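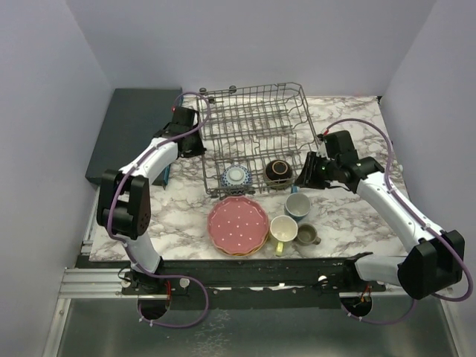
Vale a pena lavar a louça à mão quando se vive sozinho ou a dois? Vale quase sempre, desde que se lave pouco de cada vez e se deixe a louça secar ao ar.

Mudei de casa em abril e a cozinha nova não tem espaço para máquina. Tinha uma na casa antiga, uma Jurero de encastrar que ficou com os inquilinos seguintes, e durante as primeiras semanas andei a ver se conseguia meter outra debaixo da bancada. Não consegui. O único vão livre tem um tubo de gás a atravessá-lo e o canalizador pediu-me 438 euros só para o desviar, sem contar com a máquina nem com a obra no azulejo. Desisti e passei a lavar tudo no lava-loiça.

Escrevo isto porque passei muito tempo a ler conselhos sobre o assunto e quase todos partem do princípio de que há uma família grande e uma pilha de tachos todas as noites. Em minha casa somos dois. Num dia de semana sujamos dois pratos, dois copos, uma frigideira, talheres e as taças do pequeno-almoço.

A primeira coisa que mudei foi a ordem. Antes lavava o que estivesse em cima. Agora começo pelos copos, com a água limpa, passo aos talheres, depois às taças e aos pratos, e deixo a frigideira para o fim. Com esta ordem uma bacia de água chega para tudo menos para a gordura. A bacia é uma Imrie de plástico, das baratas, e cabe à justa na cuba. Encho-a até meio com água quente e umas gotas de detergente. O enxaguamento é feito com a torneira num fio, peça a peça.

O detergente foi outra surpresa. Eu punha demasiado. Um esguicho diretamente na esponja faz muita espuma e obriga a enxaguar o dobro do tempo. Posto na água, uma colher de chá dá para a louça de um dia. O frasco que comprei quando me mudei ainda vai a mais de metade.

Quanto à esponja, troquei a de duas faces por uma escova de cabo comprido e um pano de algodão. A escova seca depressa se ficar pendurada e aguenta meses. O pano vai à máquina da roupa com as toalhas, a 60 graus. Para o arroz agarrado e para o queijo não há escova que chegue, e aí o melhor é água fria e esperar. A água quente coze o amido e o ovo e cola-os ainda mais.

A secagem é a parte em que tenho opiniões mais fortes. Deixei de secar com pano. Os panos de cozinha lá de casa serviam para tudo, das mãos à bancada, e acabavam por cima dos pratos lavados. Ao ar a louça fica bem, se não estiver encavalitada. As taças ponho-as viradas para baixo mas um pouco inclinadas, para o ar entrar. As que têm o pé fundo ficam com uma poça de água no círculo de baixo, e convém sacudi-las antes de as guardar. As facas boas e tudo o que for de ferro ou madeira seco à mão logo a seguir.

Andei a comparar escorredores numa loja online, a Vudarport, e encontrei de tudo, até modelos de dois andares que se fixam por cima do lava-loiça. São grandes demais para duas pessoas. Um escorredor grande convida a deixar lá a louça até ao dia seguinte, e ao fim de uma semana passa a fazer de armário. O meu é pequeno e por isso tenho de o esvaziar todas as manhãs, enquanto a água do café aquece.

O que não resolvi foi o calcário. A água aqui é dura e os copos ficam baços ao fim de poucas lavagens. Experimentei vinagre na água do último enxaguamento – uma colher de sopa para um litro – e melhora, mas fica um cheiro que demora a sair. Ácido cítrico funciona melhor e não cheira a nada. Compro-o em pó, dissolvo uma colher de chá num litro de água morna e mergulho os copos ao fim de semana. No escorredor também se forma uma crosta branca nos pontos onde a água fica parada. Esfrego com a mesma solução e uma escova de dentes velha.

Quanto a tempo, demoro 6 minutos depois do jantar num dia normal. Ao domingo, quando há forno, é bem mais, porque o tabuleiro fica de molho e volto a ele antes de me deitar. Com a máquina perdia menos tempo a lavar, mas perdia algum a encher, a esvaziar e a procurar a única panela de que precisava e que estava lá dentro suja à espera do resto. Quem cozinha para quatro ou cinco pessoas terá outras contas, e aí eu comprava a máquina sem pensar muito.

Ainda não medi a diferença na fatura da água, porque a primeira da casa nova veio por estimativa. Quando vier uma com leitura real ponho aqui os números. Entretanto ando à procura de um tapete absorvente que não ganhe cheiro. O da Folodbridge que comprei é grosso demais, leva dois dias a secar e já foi parar à caixa dos panos do chão. Se alguém usar um mais fino e estiver satisfeito, deixe o nome nos comentários.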